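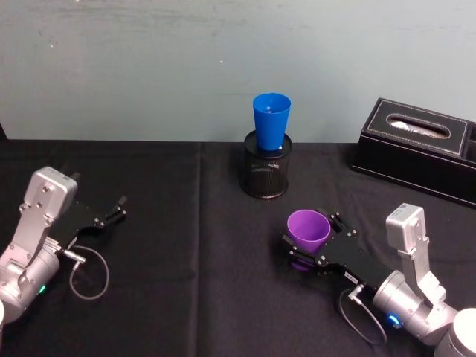 Table with the black cloth, grey-blue wall behind.

January, 16:40

Glue tests for the book repair, second round. I write it down now, before I forget which strip was which.

Last time I mixed the wheat paste too thick and it made lumps under the spine lining. Today I used one part flour to five parts water, cooked slowly in the small pan for 25 minutes and stirred all the time. After cooling I pushed it through the sieve twice. It is much smoother, but it still feels a little heavy on the brush. For the thin Plattner tissue I would add more water, perhaps one spoon for each half cup.

Strips tested: Plattner tissue on old endpaper, Plattner tissue on new endpaper, Gisent cotton on board. All were pressed between blotters under the iron weight for 30 minutes, then the blotters were changed and they went back under the weight.

Results so far. The tissue on new paper lies flat and I can hardly feel the edge with my finger. The tissue on old paper has pulled the sheet a little, so there is a wave along the short side. I think I cut this strip against the grain — I did not mark the direction before cutting, my own mistake. Please, everybody, put a pencil arrow on the sheet when you take it from the drawer. The cotton on board holds well in the middle but one corner lifts when I bend it. Maybe not enough paste there, or I took it out too early. I will repeat only this one.

The mixture with the Kinance PVA I did not test today. The bottle has become thick at the bottom and I don't trust it. If somebody opens a new one, please write the month on the cap.

The Nollodar atlas: sections 1 to 13 are sewn and the tension is even. In section 14 the fold is torn at the second hole, so it needs a guard before I can continue. I stopped there and left the thread long, with a loose knot. Do not cut it. The atlas has 29 sections in total, so this is not yet the half.

The rest of the paste is in the fridge in the jar with the blue lid. It is good for around three days, after this it smells sour and must go away.

To do next: guard for section 14, repeat the cotton strip, order blotters. The large ones are nearly finished and the small ones have brown stains from the leather work, so please don't use them for paper.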